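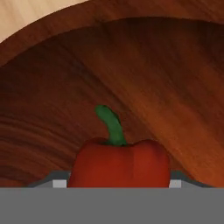 Fletcher McAlister asked whether a wrist view like this one is enough to tune the grip on a home-built arm, or whether a second camera over the bench is needed before anything is picked up at all. Members building the Prelley arm in the Surnton shared workshop raise the same point often, and it is therefore answered first.

Is the wrist view enough on its own?

For closing the fingers, yes. With a red bell pepper in a wooden bowl, the wrist view shows the two finger pads on either side of the pepper and the stem pointing up between them, and that is the information needed to judge whether the grip is centered. It does not show the underside of the pepper, which the gripper body hides. An overhead view is required for the approach and for any task in which the arm must clear the rim of a bowl. Builders who have only one camera should mount it at the wrist and enter the position of the bowl by hand.

Must I work in simulation before I use the real arm?

Yes. Every new grip program is to be run in the Mesitov simulator before it is loaded onto an arm in the workshop. Members who build at home are not bound by this rule, but they are strongly advised to follow it. A dropped vegetable in simulation costs nothing. A finger driven into the bench usually costs a servo, and replacements are not kept in stock.

How many simulated trials are required?

The minimum is 200 trials for each object and container pair. A bell pepper in a bowl and a bell pepper on a flat tabletop are two separate pairs. The log file produced by the simulator should be saved with the program. For reference, the shared log for the pepper and bowl task now holds 1,807 trials, of which 274 ended with the object outside the fingers. Most of those failures came from one early version of the approach path, which came down too close to the wall of the bowl.

Why was a bowl chosen and not a tray?

A curved wall limits the directions from which the gripper can arrive. Programs that work in a bowl have generally worked on a tray with small changes, while the reverse has seldom been true. Members who find the bowl too difficult may begin with the tray and request the bowl task later.

My simulated grip holds, but my real grip slips. What should I check?

Check the friction value first. The default in the Mesitov settings file is higher than most printed fingers can match. Lower it until the simulated grip also slips, then raise the closing force in small steps. Check next that both fingers travel the same distance. On the Prelley gripper a loose set screw on one side will allow that finger to lag, and the object will turn as it is lifted. Worn pads should be replaced in pairs.

What is the lifting limit of the Prelley arm?

The workshop limit is 800 grams, including anything attached to the gripper after assembly – a camera bracket counts toward this figure. The limit applies at full reach as well as close to the base. Requests to exceed it will not be approved.

May I use real food in the workshop?

Fresh produce is permitted at the McKinnon bench only. It must be whole, and it must be taken away at the end of the session. Food that has been handled by an arm is not to be eaten. Cut or cooked food is not permitted at any bench.

May I change the shape of the fingers?

Yes, provided that the simulator model is changed to match. Update the collision shape as well as the visible shape. Several members have replaced only the visible shape and then found that the fingers passed through the wall of the bowl during a run, with no error reported. The outside width of the gripper should be measured again after any change and entered in the settings file.

Who may run an arm unattended?

No arm may be run unattended in the workshop. Simulation jobs may be left running overnight on the shared computer if a name and an expected finish time are written on the sheet beside it. Jobs without a name may be stopped.

How do I report a fault in the simulator?

Send the settings file, the log and the version number to the workshop desk. Reports without a settings file cannot be reproduced and will be returned. Faults that affect the stop button or the power supply of a real arm must be reported in person, and the arm must be unplugged and tagged before the member leaves the room.

Page last revised 2025-03-04. The lifting limit will be reviewed in May.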